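Zemholm Theater
Call for participants: community ensemble for "The Salt Ferry"

Zemholm Theater is looking for people who want to be part of the community ensemble in our next production, "The Salt Ferry", a new play by Agustina Orellana. The play will be directed by Kayode Jibrin and performed on our main stage, which has 400 seats. We need 23 persons for the ensemble, in addition to the professional cast of eight.

You do not need to have acted before. You do need to be 18 or older, and to have your Tuesday evenings free from the first rehearsal until the last performance.

About the play

"The Salt Ferry" takes place during one night in a river town called Skisania. The last ferry has been cancelled and the passengers must wait at the landing until the morning. Among them are two sisters who have not spoken for many years, a man who carries the ashes of his employer, and a wedding party which has lost the groom. The ensemble plays the other passengers. They are on stage for almost the whole evening, they sing three songs, and in the second act they have a long argument about who should be allowed in the first boat.

Agustina wrote the first version as a radio play. For the stage she has made it longer and given much more text to the crowd. She will be with us for the first weeks of rehearsal and will still be changing lines during this time, so please expect that a sentence you learned last week may be different when you come back.

Who we are looking for

We would like the landing to look and sound like a real place where people wait. For this reason we invite people of different ages, professions and accents. Speaking English with an accent is welcome. Several small parts have lines in other languages, and if you speak Spanish, Czech, Slovak or Hausa well, please write this in your application.

We are especially looking for:

- men and women over 60
- two people who can play the accordion, the clarinet or the violin at a simple level
- one person who can whistle loudly and in tune
- people who have worked in a port, on a ferry or at a railroad station, and who would like to share with us how such work is done

You should be able to stand for 20 minutes at a time. There are also seated places in the ensemble, and the stage can be reached without steps from the dressing rooms. If you use a wheelchair or a walking aid, tell us and we will plan your movements on stage together with you.

Rehearsals

Rehearsals begin in October. The ensemble meets every Tuesday from 6:30 p.m. to 9:30 p.m. in the large rehearsal room on the second floor. Please use the side entrance, as the front doors are closed on evenings without a show.

The first four meetings are led by Anežka Jurčo, our movement director. In these meetings you will work on walking, waiting, carrying luggage and falling asleep on another person's shoulder. After that the songs are taught by our musical director, Lawal Haruna. It is not necessary to read music. Lawal sends a recording of each voice by e-mail, and most people learn from the recording.

In the last two weeks before the opening there are more rehearsals, also on weekends. The detailed plan is given to everybody at the first meeting. A person who misses more than two Tuesdays will unfortunately have to leave the ensemble, because the crowd moves as one group and the places cannot be changed late.

What you receive

Participation is free of charge. We are not able to pay a fee to the ensemble, but you will receive:

- the cost of public transportation to rehearsals and performances
- a warm meal on days with two performances
- two free tickets for your family or friends, and further tickets at half price
- a costume, except for shoes, which we ask you to bring (dark, flat, without a visible logo)

The community program is supported this season by the Abubakar Fund with a grant of 3,000 dollars. The grant pays for the travel costs and for child care during the Tuesday rehearsals. If you need child care, please give us the ages of your children when you apply, so that we can reserve enough places.

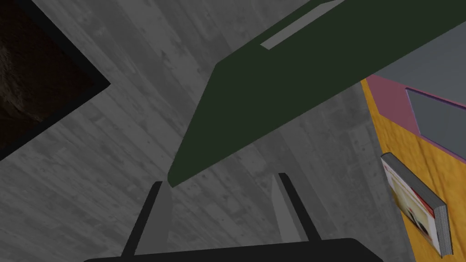

How to apply

Send an e-mail or a letter to our production office, to the attention of Cayetano Escobar. Please include:

- your name, age and telephone number
- a few sentences about you and why you would like to join
- the languages you speak and the instruments you play, if any
- the evenings or weekends when you already know that you cannot come

A photograph is not necessary. Please do not send videos, we do not have enough time to watch them all with attention.

We will invite everyone who applies to one of two open workshops. A workshop takes two hours. You will do some exercises in a group, sing a short song together with the others and read a few lines from the play. You do not have to prepare anything or learn a text by heart. Wear clothes in which you can sit on the floor. Kayode and Anežka will be present at both workshops, and you will have an answer from us within one week, also if the answer is no.

People who cannot be in the ensemble this time may ask to be put on the list for the costume workshop or for the evening team, which helps the audience in the foyer. These groups still have free places.

Other open position: assistant stage manager

For the same production we are also looking for an assistant stage manager. This is a paid position, part time, from the first rehearsal to the last performance. You would take care of the ensemble backstage, keep the attendance list, set the hand props and give the cues on the left side of the stage. Some experience in a theater, also in a student or amateur theater, is required. We use the program Wovbridge for our rehearsal schedules. You can learn it with us in one afternoon.

To apply for this position please send a résumé and a short letter to the same office, and write "ASM" in the subject line. Applications for the ensemble and for the paid position are handled separately, and it is not possible to do both.

Questions

Cayetano is in the office from 10 a.m. to 3 p.m. and is glad to answer your questions by telephone or in person. If you leave a message, please say your number slowly.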